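FOR IMMEDIATE RELEASE

Purkville, 10 March 2023

Dunari opens a season of free evenings on robots and everyday chores

PURKVILLE - Anyone who has ever stood over a full sink and wondered when a machine is finally going to take over is warmly invited to come and ask that very question in person. Dunari, the household automation workshop on the Clutthorpe road, is opening its doors for 8 free public evenings, running from now through September, and there will be tea, plenty of chairs and (we hope) a good deal of friendly arguing.

The question for the season is a simple one to say and a hard one to answer: can machines do the chores yet? Our own reply, after a long winter of trying, is "some of them, slowly, on a good day." We would love to sell you something grander than that, but we think our neighbors would rather have it straight. 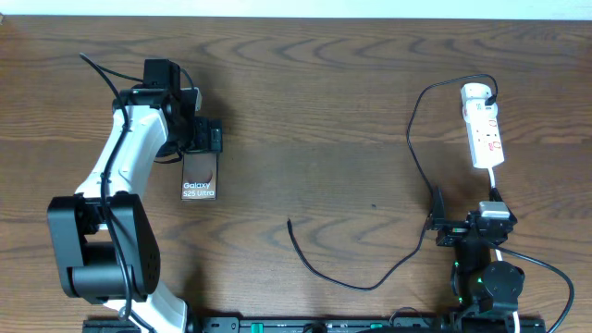
Small jobs around a table are where most of our time goes. Picking up a box and putting it down again sounds like nothing at all, and a box with flat sides is about as kind a thing as you can hand to a machine. Cords are another matter. A cord bends differently every time you touch it, it slides when you tug it, and plugging one in means lining up a tiny connector with an even tinier opening. Most of us do it in the dark, half asleep, beside the bed. For a pair of robot arms it is still a real piece of work.

"People come in expecting me to talk about robot butlers, and I end up talking about phone chargers for an hour," said Farzad Ghaffari, who leads the workshop. "I don't mind a bit! If you can look after the cords and the little boxes in somebody's kitchen drawer, you have learned a great deal about the rest of the house. We are not there yet, and folding a fitted sheet is further off still, but I am more hopeful than I was last year."

Shop work will get its turn too. Two of the evenings are set aside for store owners and their staff, with talk of shelf stocking, packing and returns, and of which of those jobs people would gladly give up and which they would sooner keep.

The season is supported by the Ranjbar Fund, which has also paid for 700 printed chore diaries. Households can fill one in over a week and bring it back to us, so that our next round of work starts from what people really do at home.

Each evening has room for 16 guests, and places are free but must be reserved at the Dunari front desk. Children are welcome with an adult. The room is on the ground floor, with parking behind the building.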